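Kilside Kids: How Stuff Is Made
Why Is Your Bottle Shaped Like That?
By Orla Carroll

Go to the kitchen and pick up something plastic. A bottle, a brush, the lid of something whose bottom half vanished years ago. Have a proper look at it. It will have bumps, curves and skinny bits, and a grown-up somewhere was paid to argue about every one of them.

Most of us never think about this, being busy. But shapes have jobs to do, and once you know what the jobs are, you can annoy your whole family at dinner.

Job one: don't get dropped

Smooth plastic is slippery. Smooth plastic with dishwashing liquid on it is a fish. One way to fix this is with ridges, which are little raised lines that your fingers can push against. When you squeeze, your skin squashes into the gaps, and it takes more of a shove to make the thing slide.

The ridges don't have to be big. Run a fingernail down the side of a bottle and you may feel ones you can hardly see. They can be there for grip, or to make a thin wall stiffer, or because the designer thought it looked a bit bare. (That last one counts as a job too. Designers are very firm about it.)

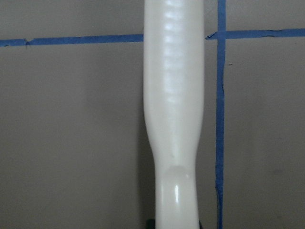

Then there's the waist. Lots of bottles and handles go in at one point and out again further along, like a person with a belt done up too tight. Your hand slides along until it reaches the fat part, and there it stops. You don't need to squeeze as hard, because the shape is doing some of the holding for you. Bowling pins have a waist as well, and so do guitars, though please don't hold a guitar that way.

Job two: get out of the mould

Plastic things usually start out as small pellets about as exciting as rice. The pellets are heated until they go soft and gooey, often at 200 degrees Celsius or more, and then the goo is pushed or blown into a hollow metal shape called a mould. It cools, the mould opens, and out comes a bucket.

At least, that's the plan. Panagiotis Ververidis makes trays and tubs at a workshop in Gurngate, and he told me his first tray had walls that went perfectly straight up and down. He was very proud of the drawing. The tray gripped the mould so tightly that it took him 30 minutes and a rubber mallet to get it off, and by then it was not really a tray.

So now his trays lean outwards, just a little, so that the top is wider than the bottom. The slope is called a draft angle. You have seen it on ice cube trays, yoghurt tubs and sandcastle buckets. A sandcastle bucket is a mould too, only the other way round, and a bucket with straight sides would keep most of your castle for itself.

Sloping sides have another good point. You can stack the empties one inside the other. Panagiotis has a stack of 184 tubs in his storeroom, and I was asked not to touch it.

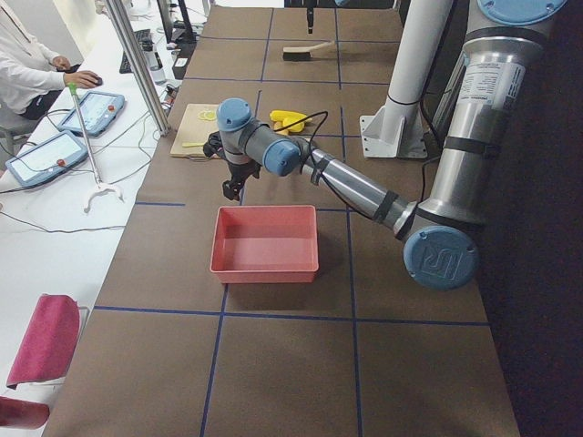 Sloping walls on the salmon-red tray. The cutting board and the scrub brush are the wooden ones' side of the argument.

Job three: suit the stuff it's made of

Wood doesn't get melted and poured. If you try, you get a fire. A wooden board is cut from a bigger piece of wood, then planed and sanded, which is why cutting boards are mostly flat. Flat is what a saw is good at. A brush handle can be curvier, but somebody or something has to carve away all the wood that isn't handle.

Plastic is far less fussy. As long as it can get out of the mould, it will be nearly anything you like, including a pretend banana. Toy fruit is a good one to look at closely, in fact. See if you can find a thin line running around the edge. That's a seam, the place where two halves of a mould met, and real bananas don't have it. (Real bananas also go brown in your schoolbag. Toy ones win that round.)

Try it yourself: the slippery test

You'll need one smooth plastic bottle, one with ridges or a waist, some water, a drop of dishwashing liquid, and a sink.

Fill both bottles with the same amount of water. 200 millilitres is plenty. Screw the lids on.
Wet your hands and add the dishwashing liquid.
Hold each bottle upright over the sink, using only your thumb and one finger.
Loosen your grip a tiny bit at a time. Which one goes first?

I tried it with Kivi, my niece, who is seven and had views. She said the smooth one was "trying to leave". The one with the waist slid a little way, got to the wide part and stayed put. We also tested a tomato sauce bottle, and the ceiling in Grurwood Street is being repainted in March.

Words to drop into conversation

Draft angle: the lean on the side of a moulded thing that lets it come out.
Seam: the line where the two halves of a mould met.
Pellets: what your bucket used to be.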